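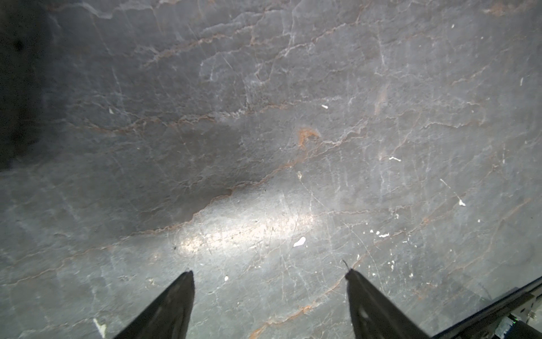

Jorngate Community Garden: Frequently Asked Questions

Last updated 2022-05-29

Who can have a plot?

Anyone who lives in Ravulton or works there at least two days a week. You don't need any gardening experience. Groups such as schools and daycare centers can apply too, and they fill out the same form as everyone else.

How big are the plots and what do they cost?

A full plot is 4 feet by 20 feet. The fee is $20 a year and covers water, use of the shared tools, and one load of compost in spring. If the fee is a problem, check the box on the form and we will waive it.

Is there a waiting list?

Yes. We fill open plots in the order that forms come in. Most plots change hands in November, when gardeners tell us whether they are staying on. If we offer you a plot and you can't take it that season, you can keep your place in line once.

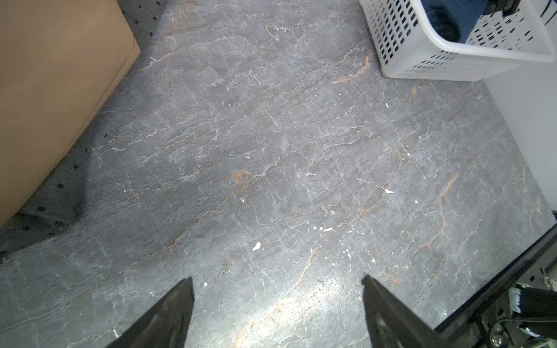
You can garden while you wait. The herb bed and the berry row along Fung Street are open to everybody, and you may pick what you need for one meal.

When is the water on?

From the last frost until we drain the lines in the fall. Please use the hoses before 10 in the morning or after 6 in the evening. Coil them when you finish and shut the valve at the post as well as the nozzle. Soaker hoses are fine. Sprinklers on timers are not allowed.

Can I use weed killer or bug spray?

No weed killer of any kind. Insecticidal soap is allowed on your own plot on a still day. Slugs can be picked off by hand or trapped with a shallow dish of beer.

What goes in the compost?

Plant waste from your plot, coffee grounds, and raw fruit and vegetable scraps. Chop up thick stems first.
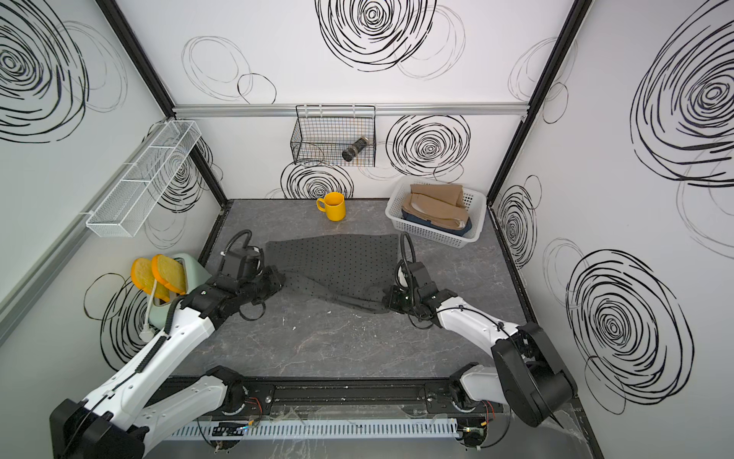 Leave out meat, dairy, cooked food, pet waste, and anything with blight. Diseased tomato and squash plants go home with you in a bag. The bin marked "resting" is closed to new material until it has been turned out.

May I build a trellis or a raised bed?

Yes, up to 6 feet tall and inside your own lines. Put tall supports on the north side so your neighbor keeps the sun. No treated railroad ties or tires.

How do I get into the tool shed?

The shed has a Zavby combination lock. You get the code with your plot letter, and it changes each November.

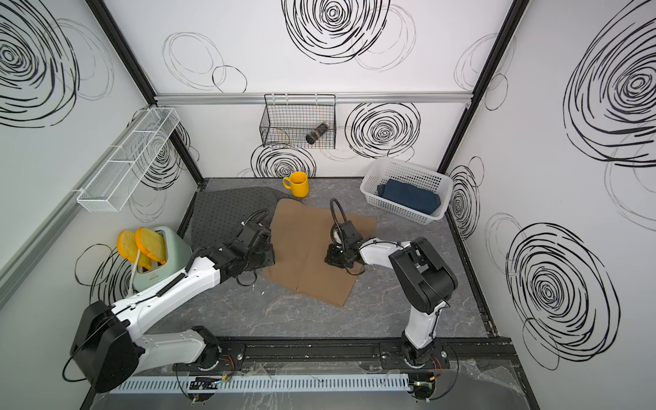
Knock the dirt off tools before you hang them up. If something is broken, tie a rag on the handle and leave it by the door.

What if I go on vacation?

Ask another gardener to water, or put a note on the board by the gate. A plot left untended for four weeks gets a reminder letter. After two letters it goes to the next person on the list.

Where do I send the form?

Mail it to Jorngate Community Garden, P.O. Box 584, Ravulton, or drop it in the green box at the gate.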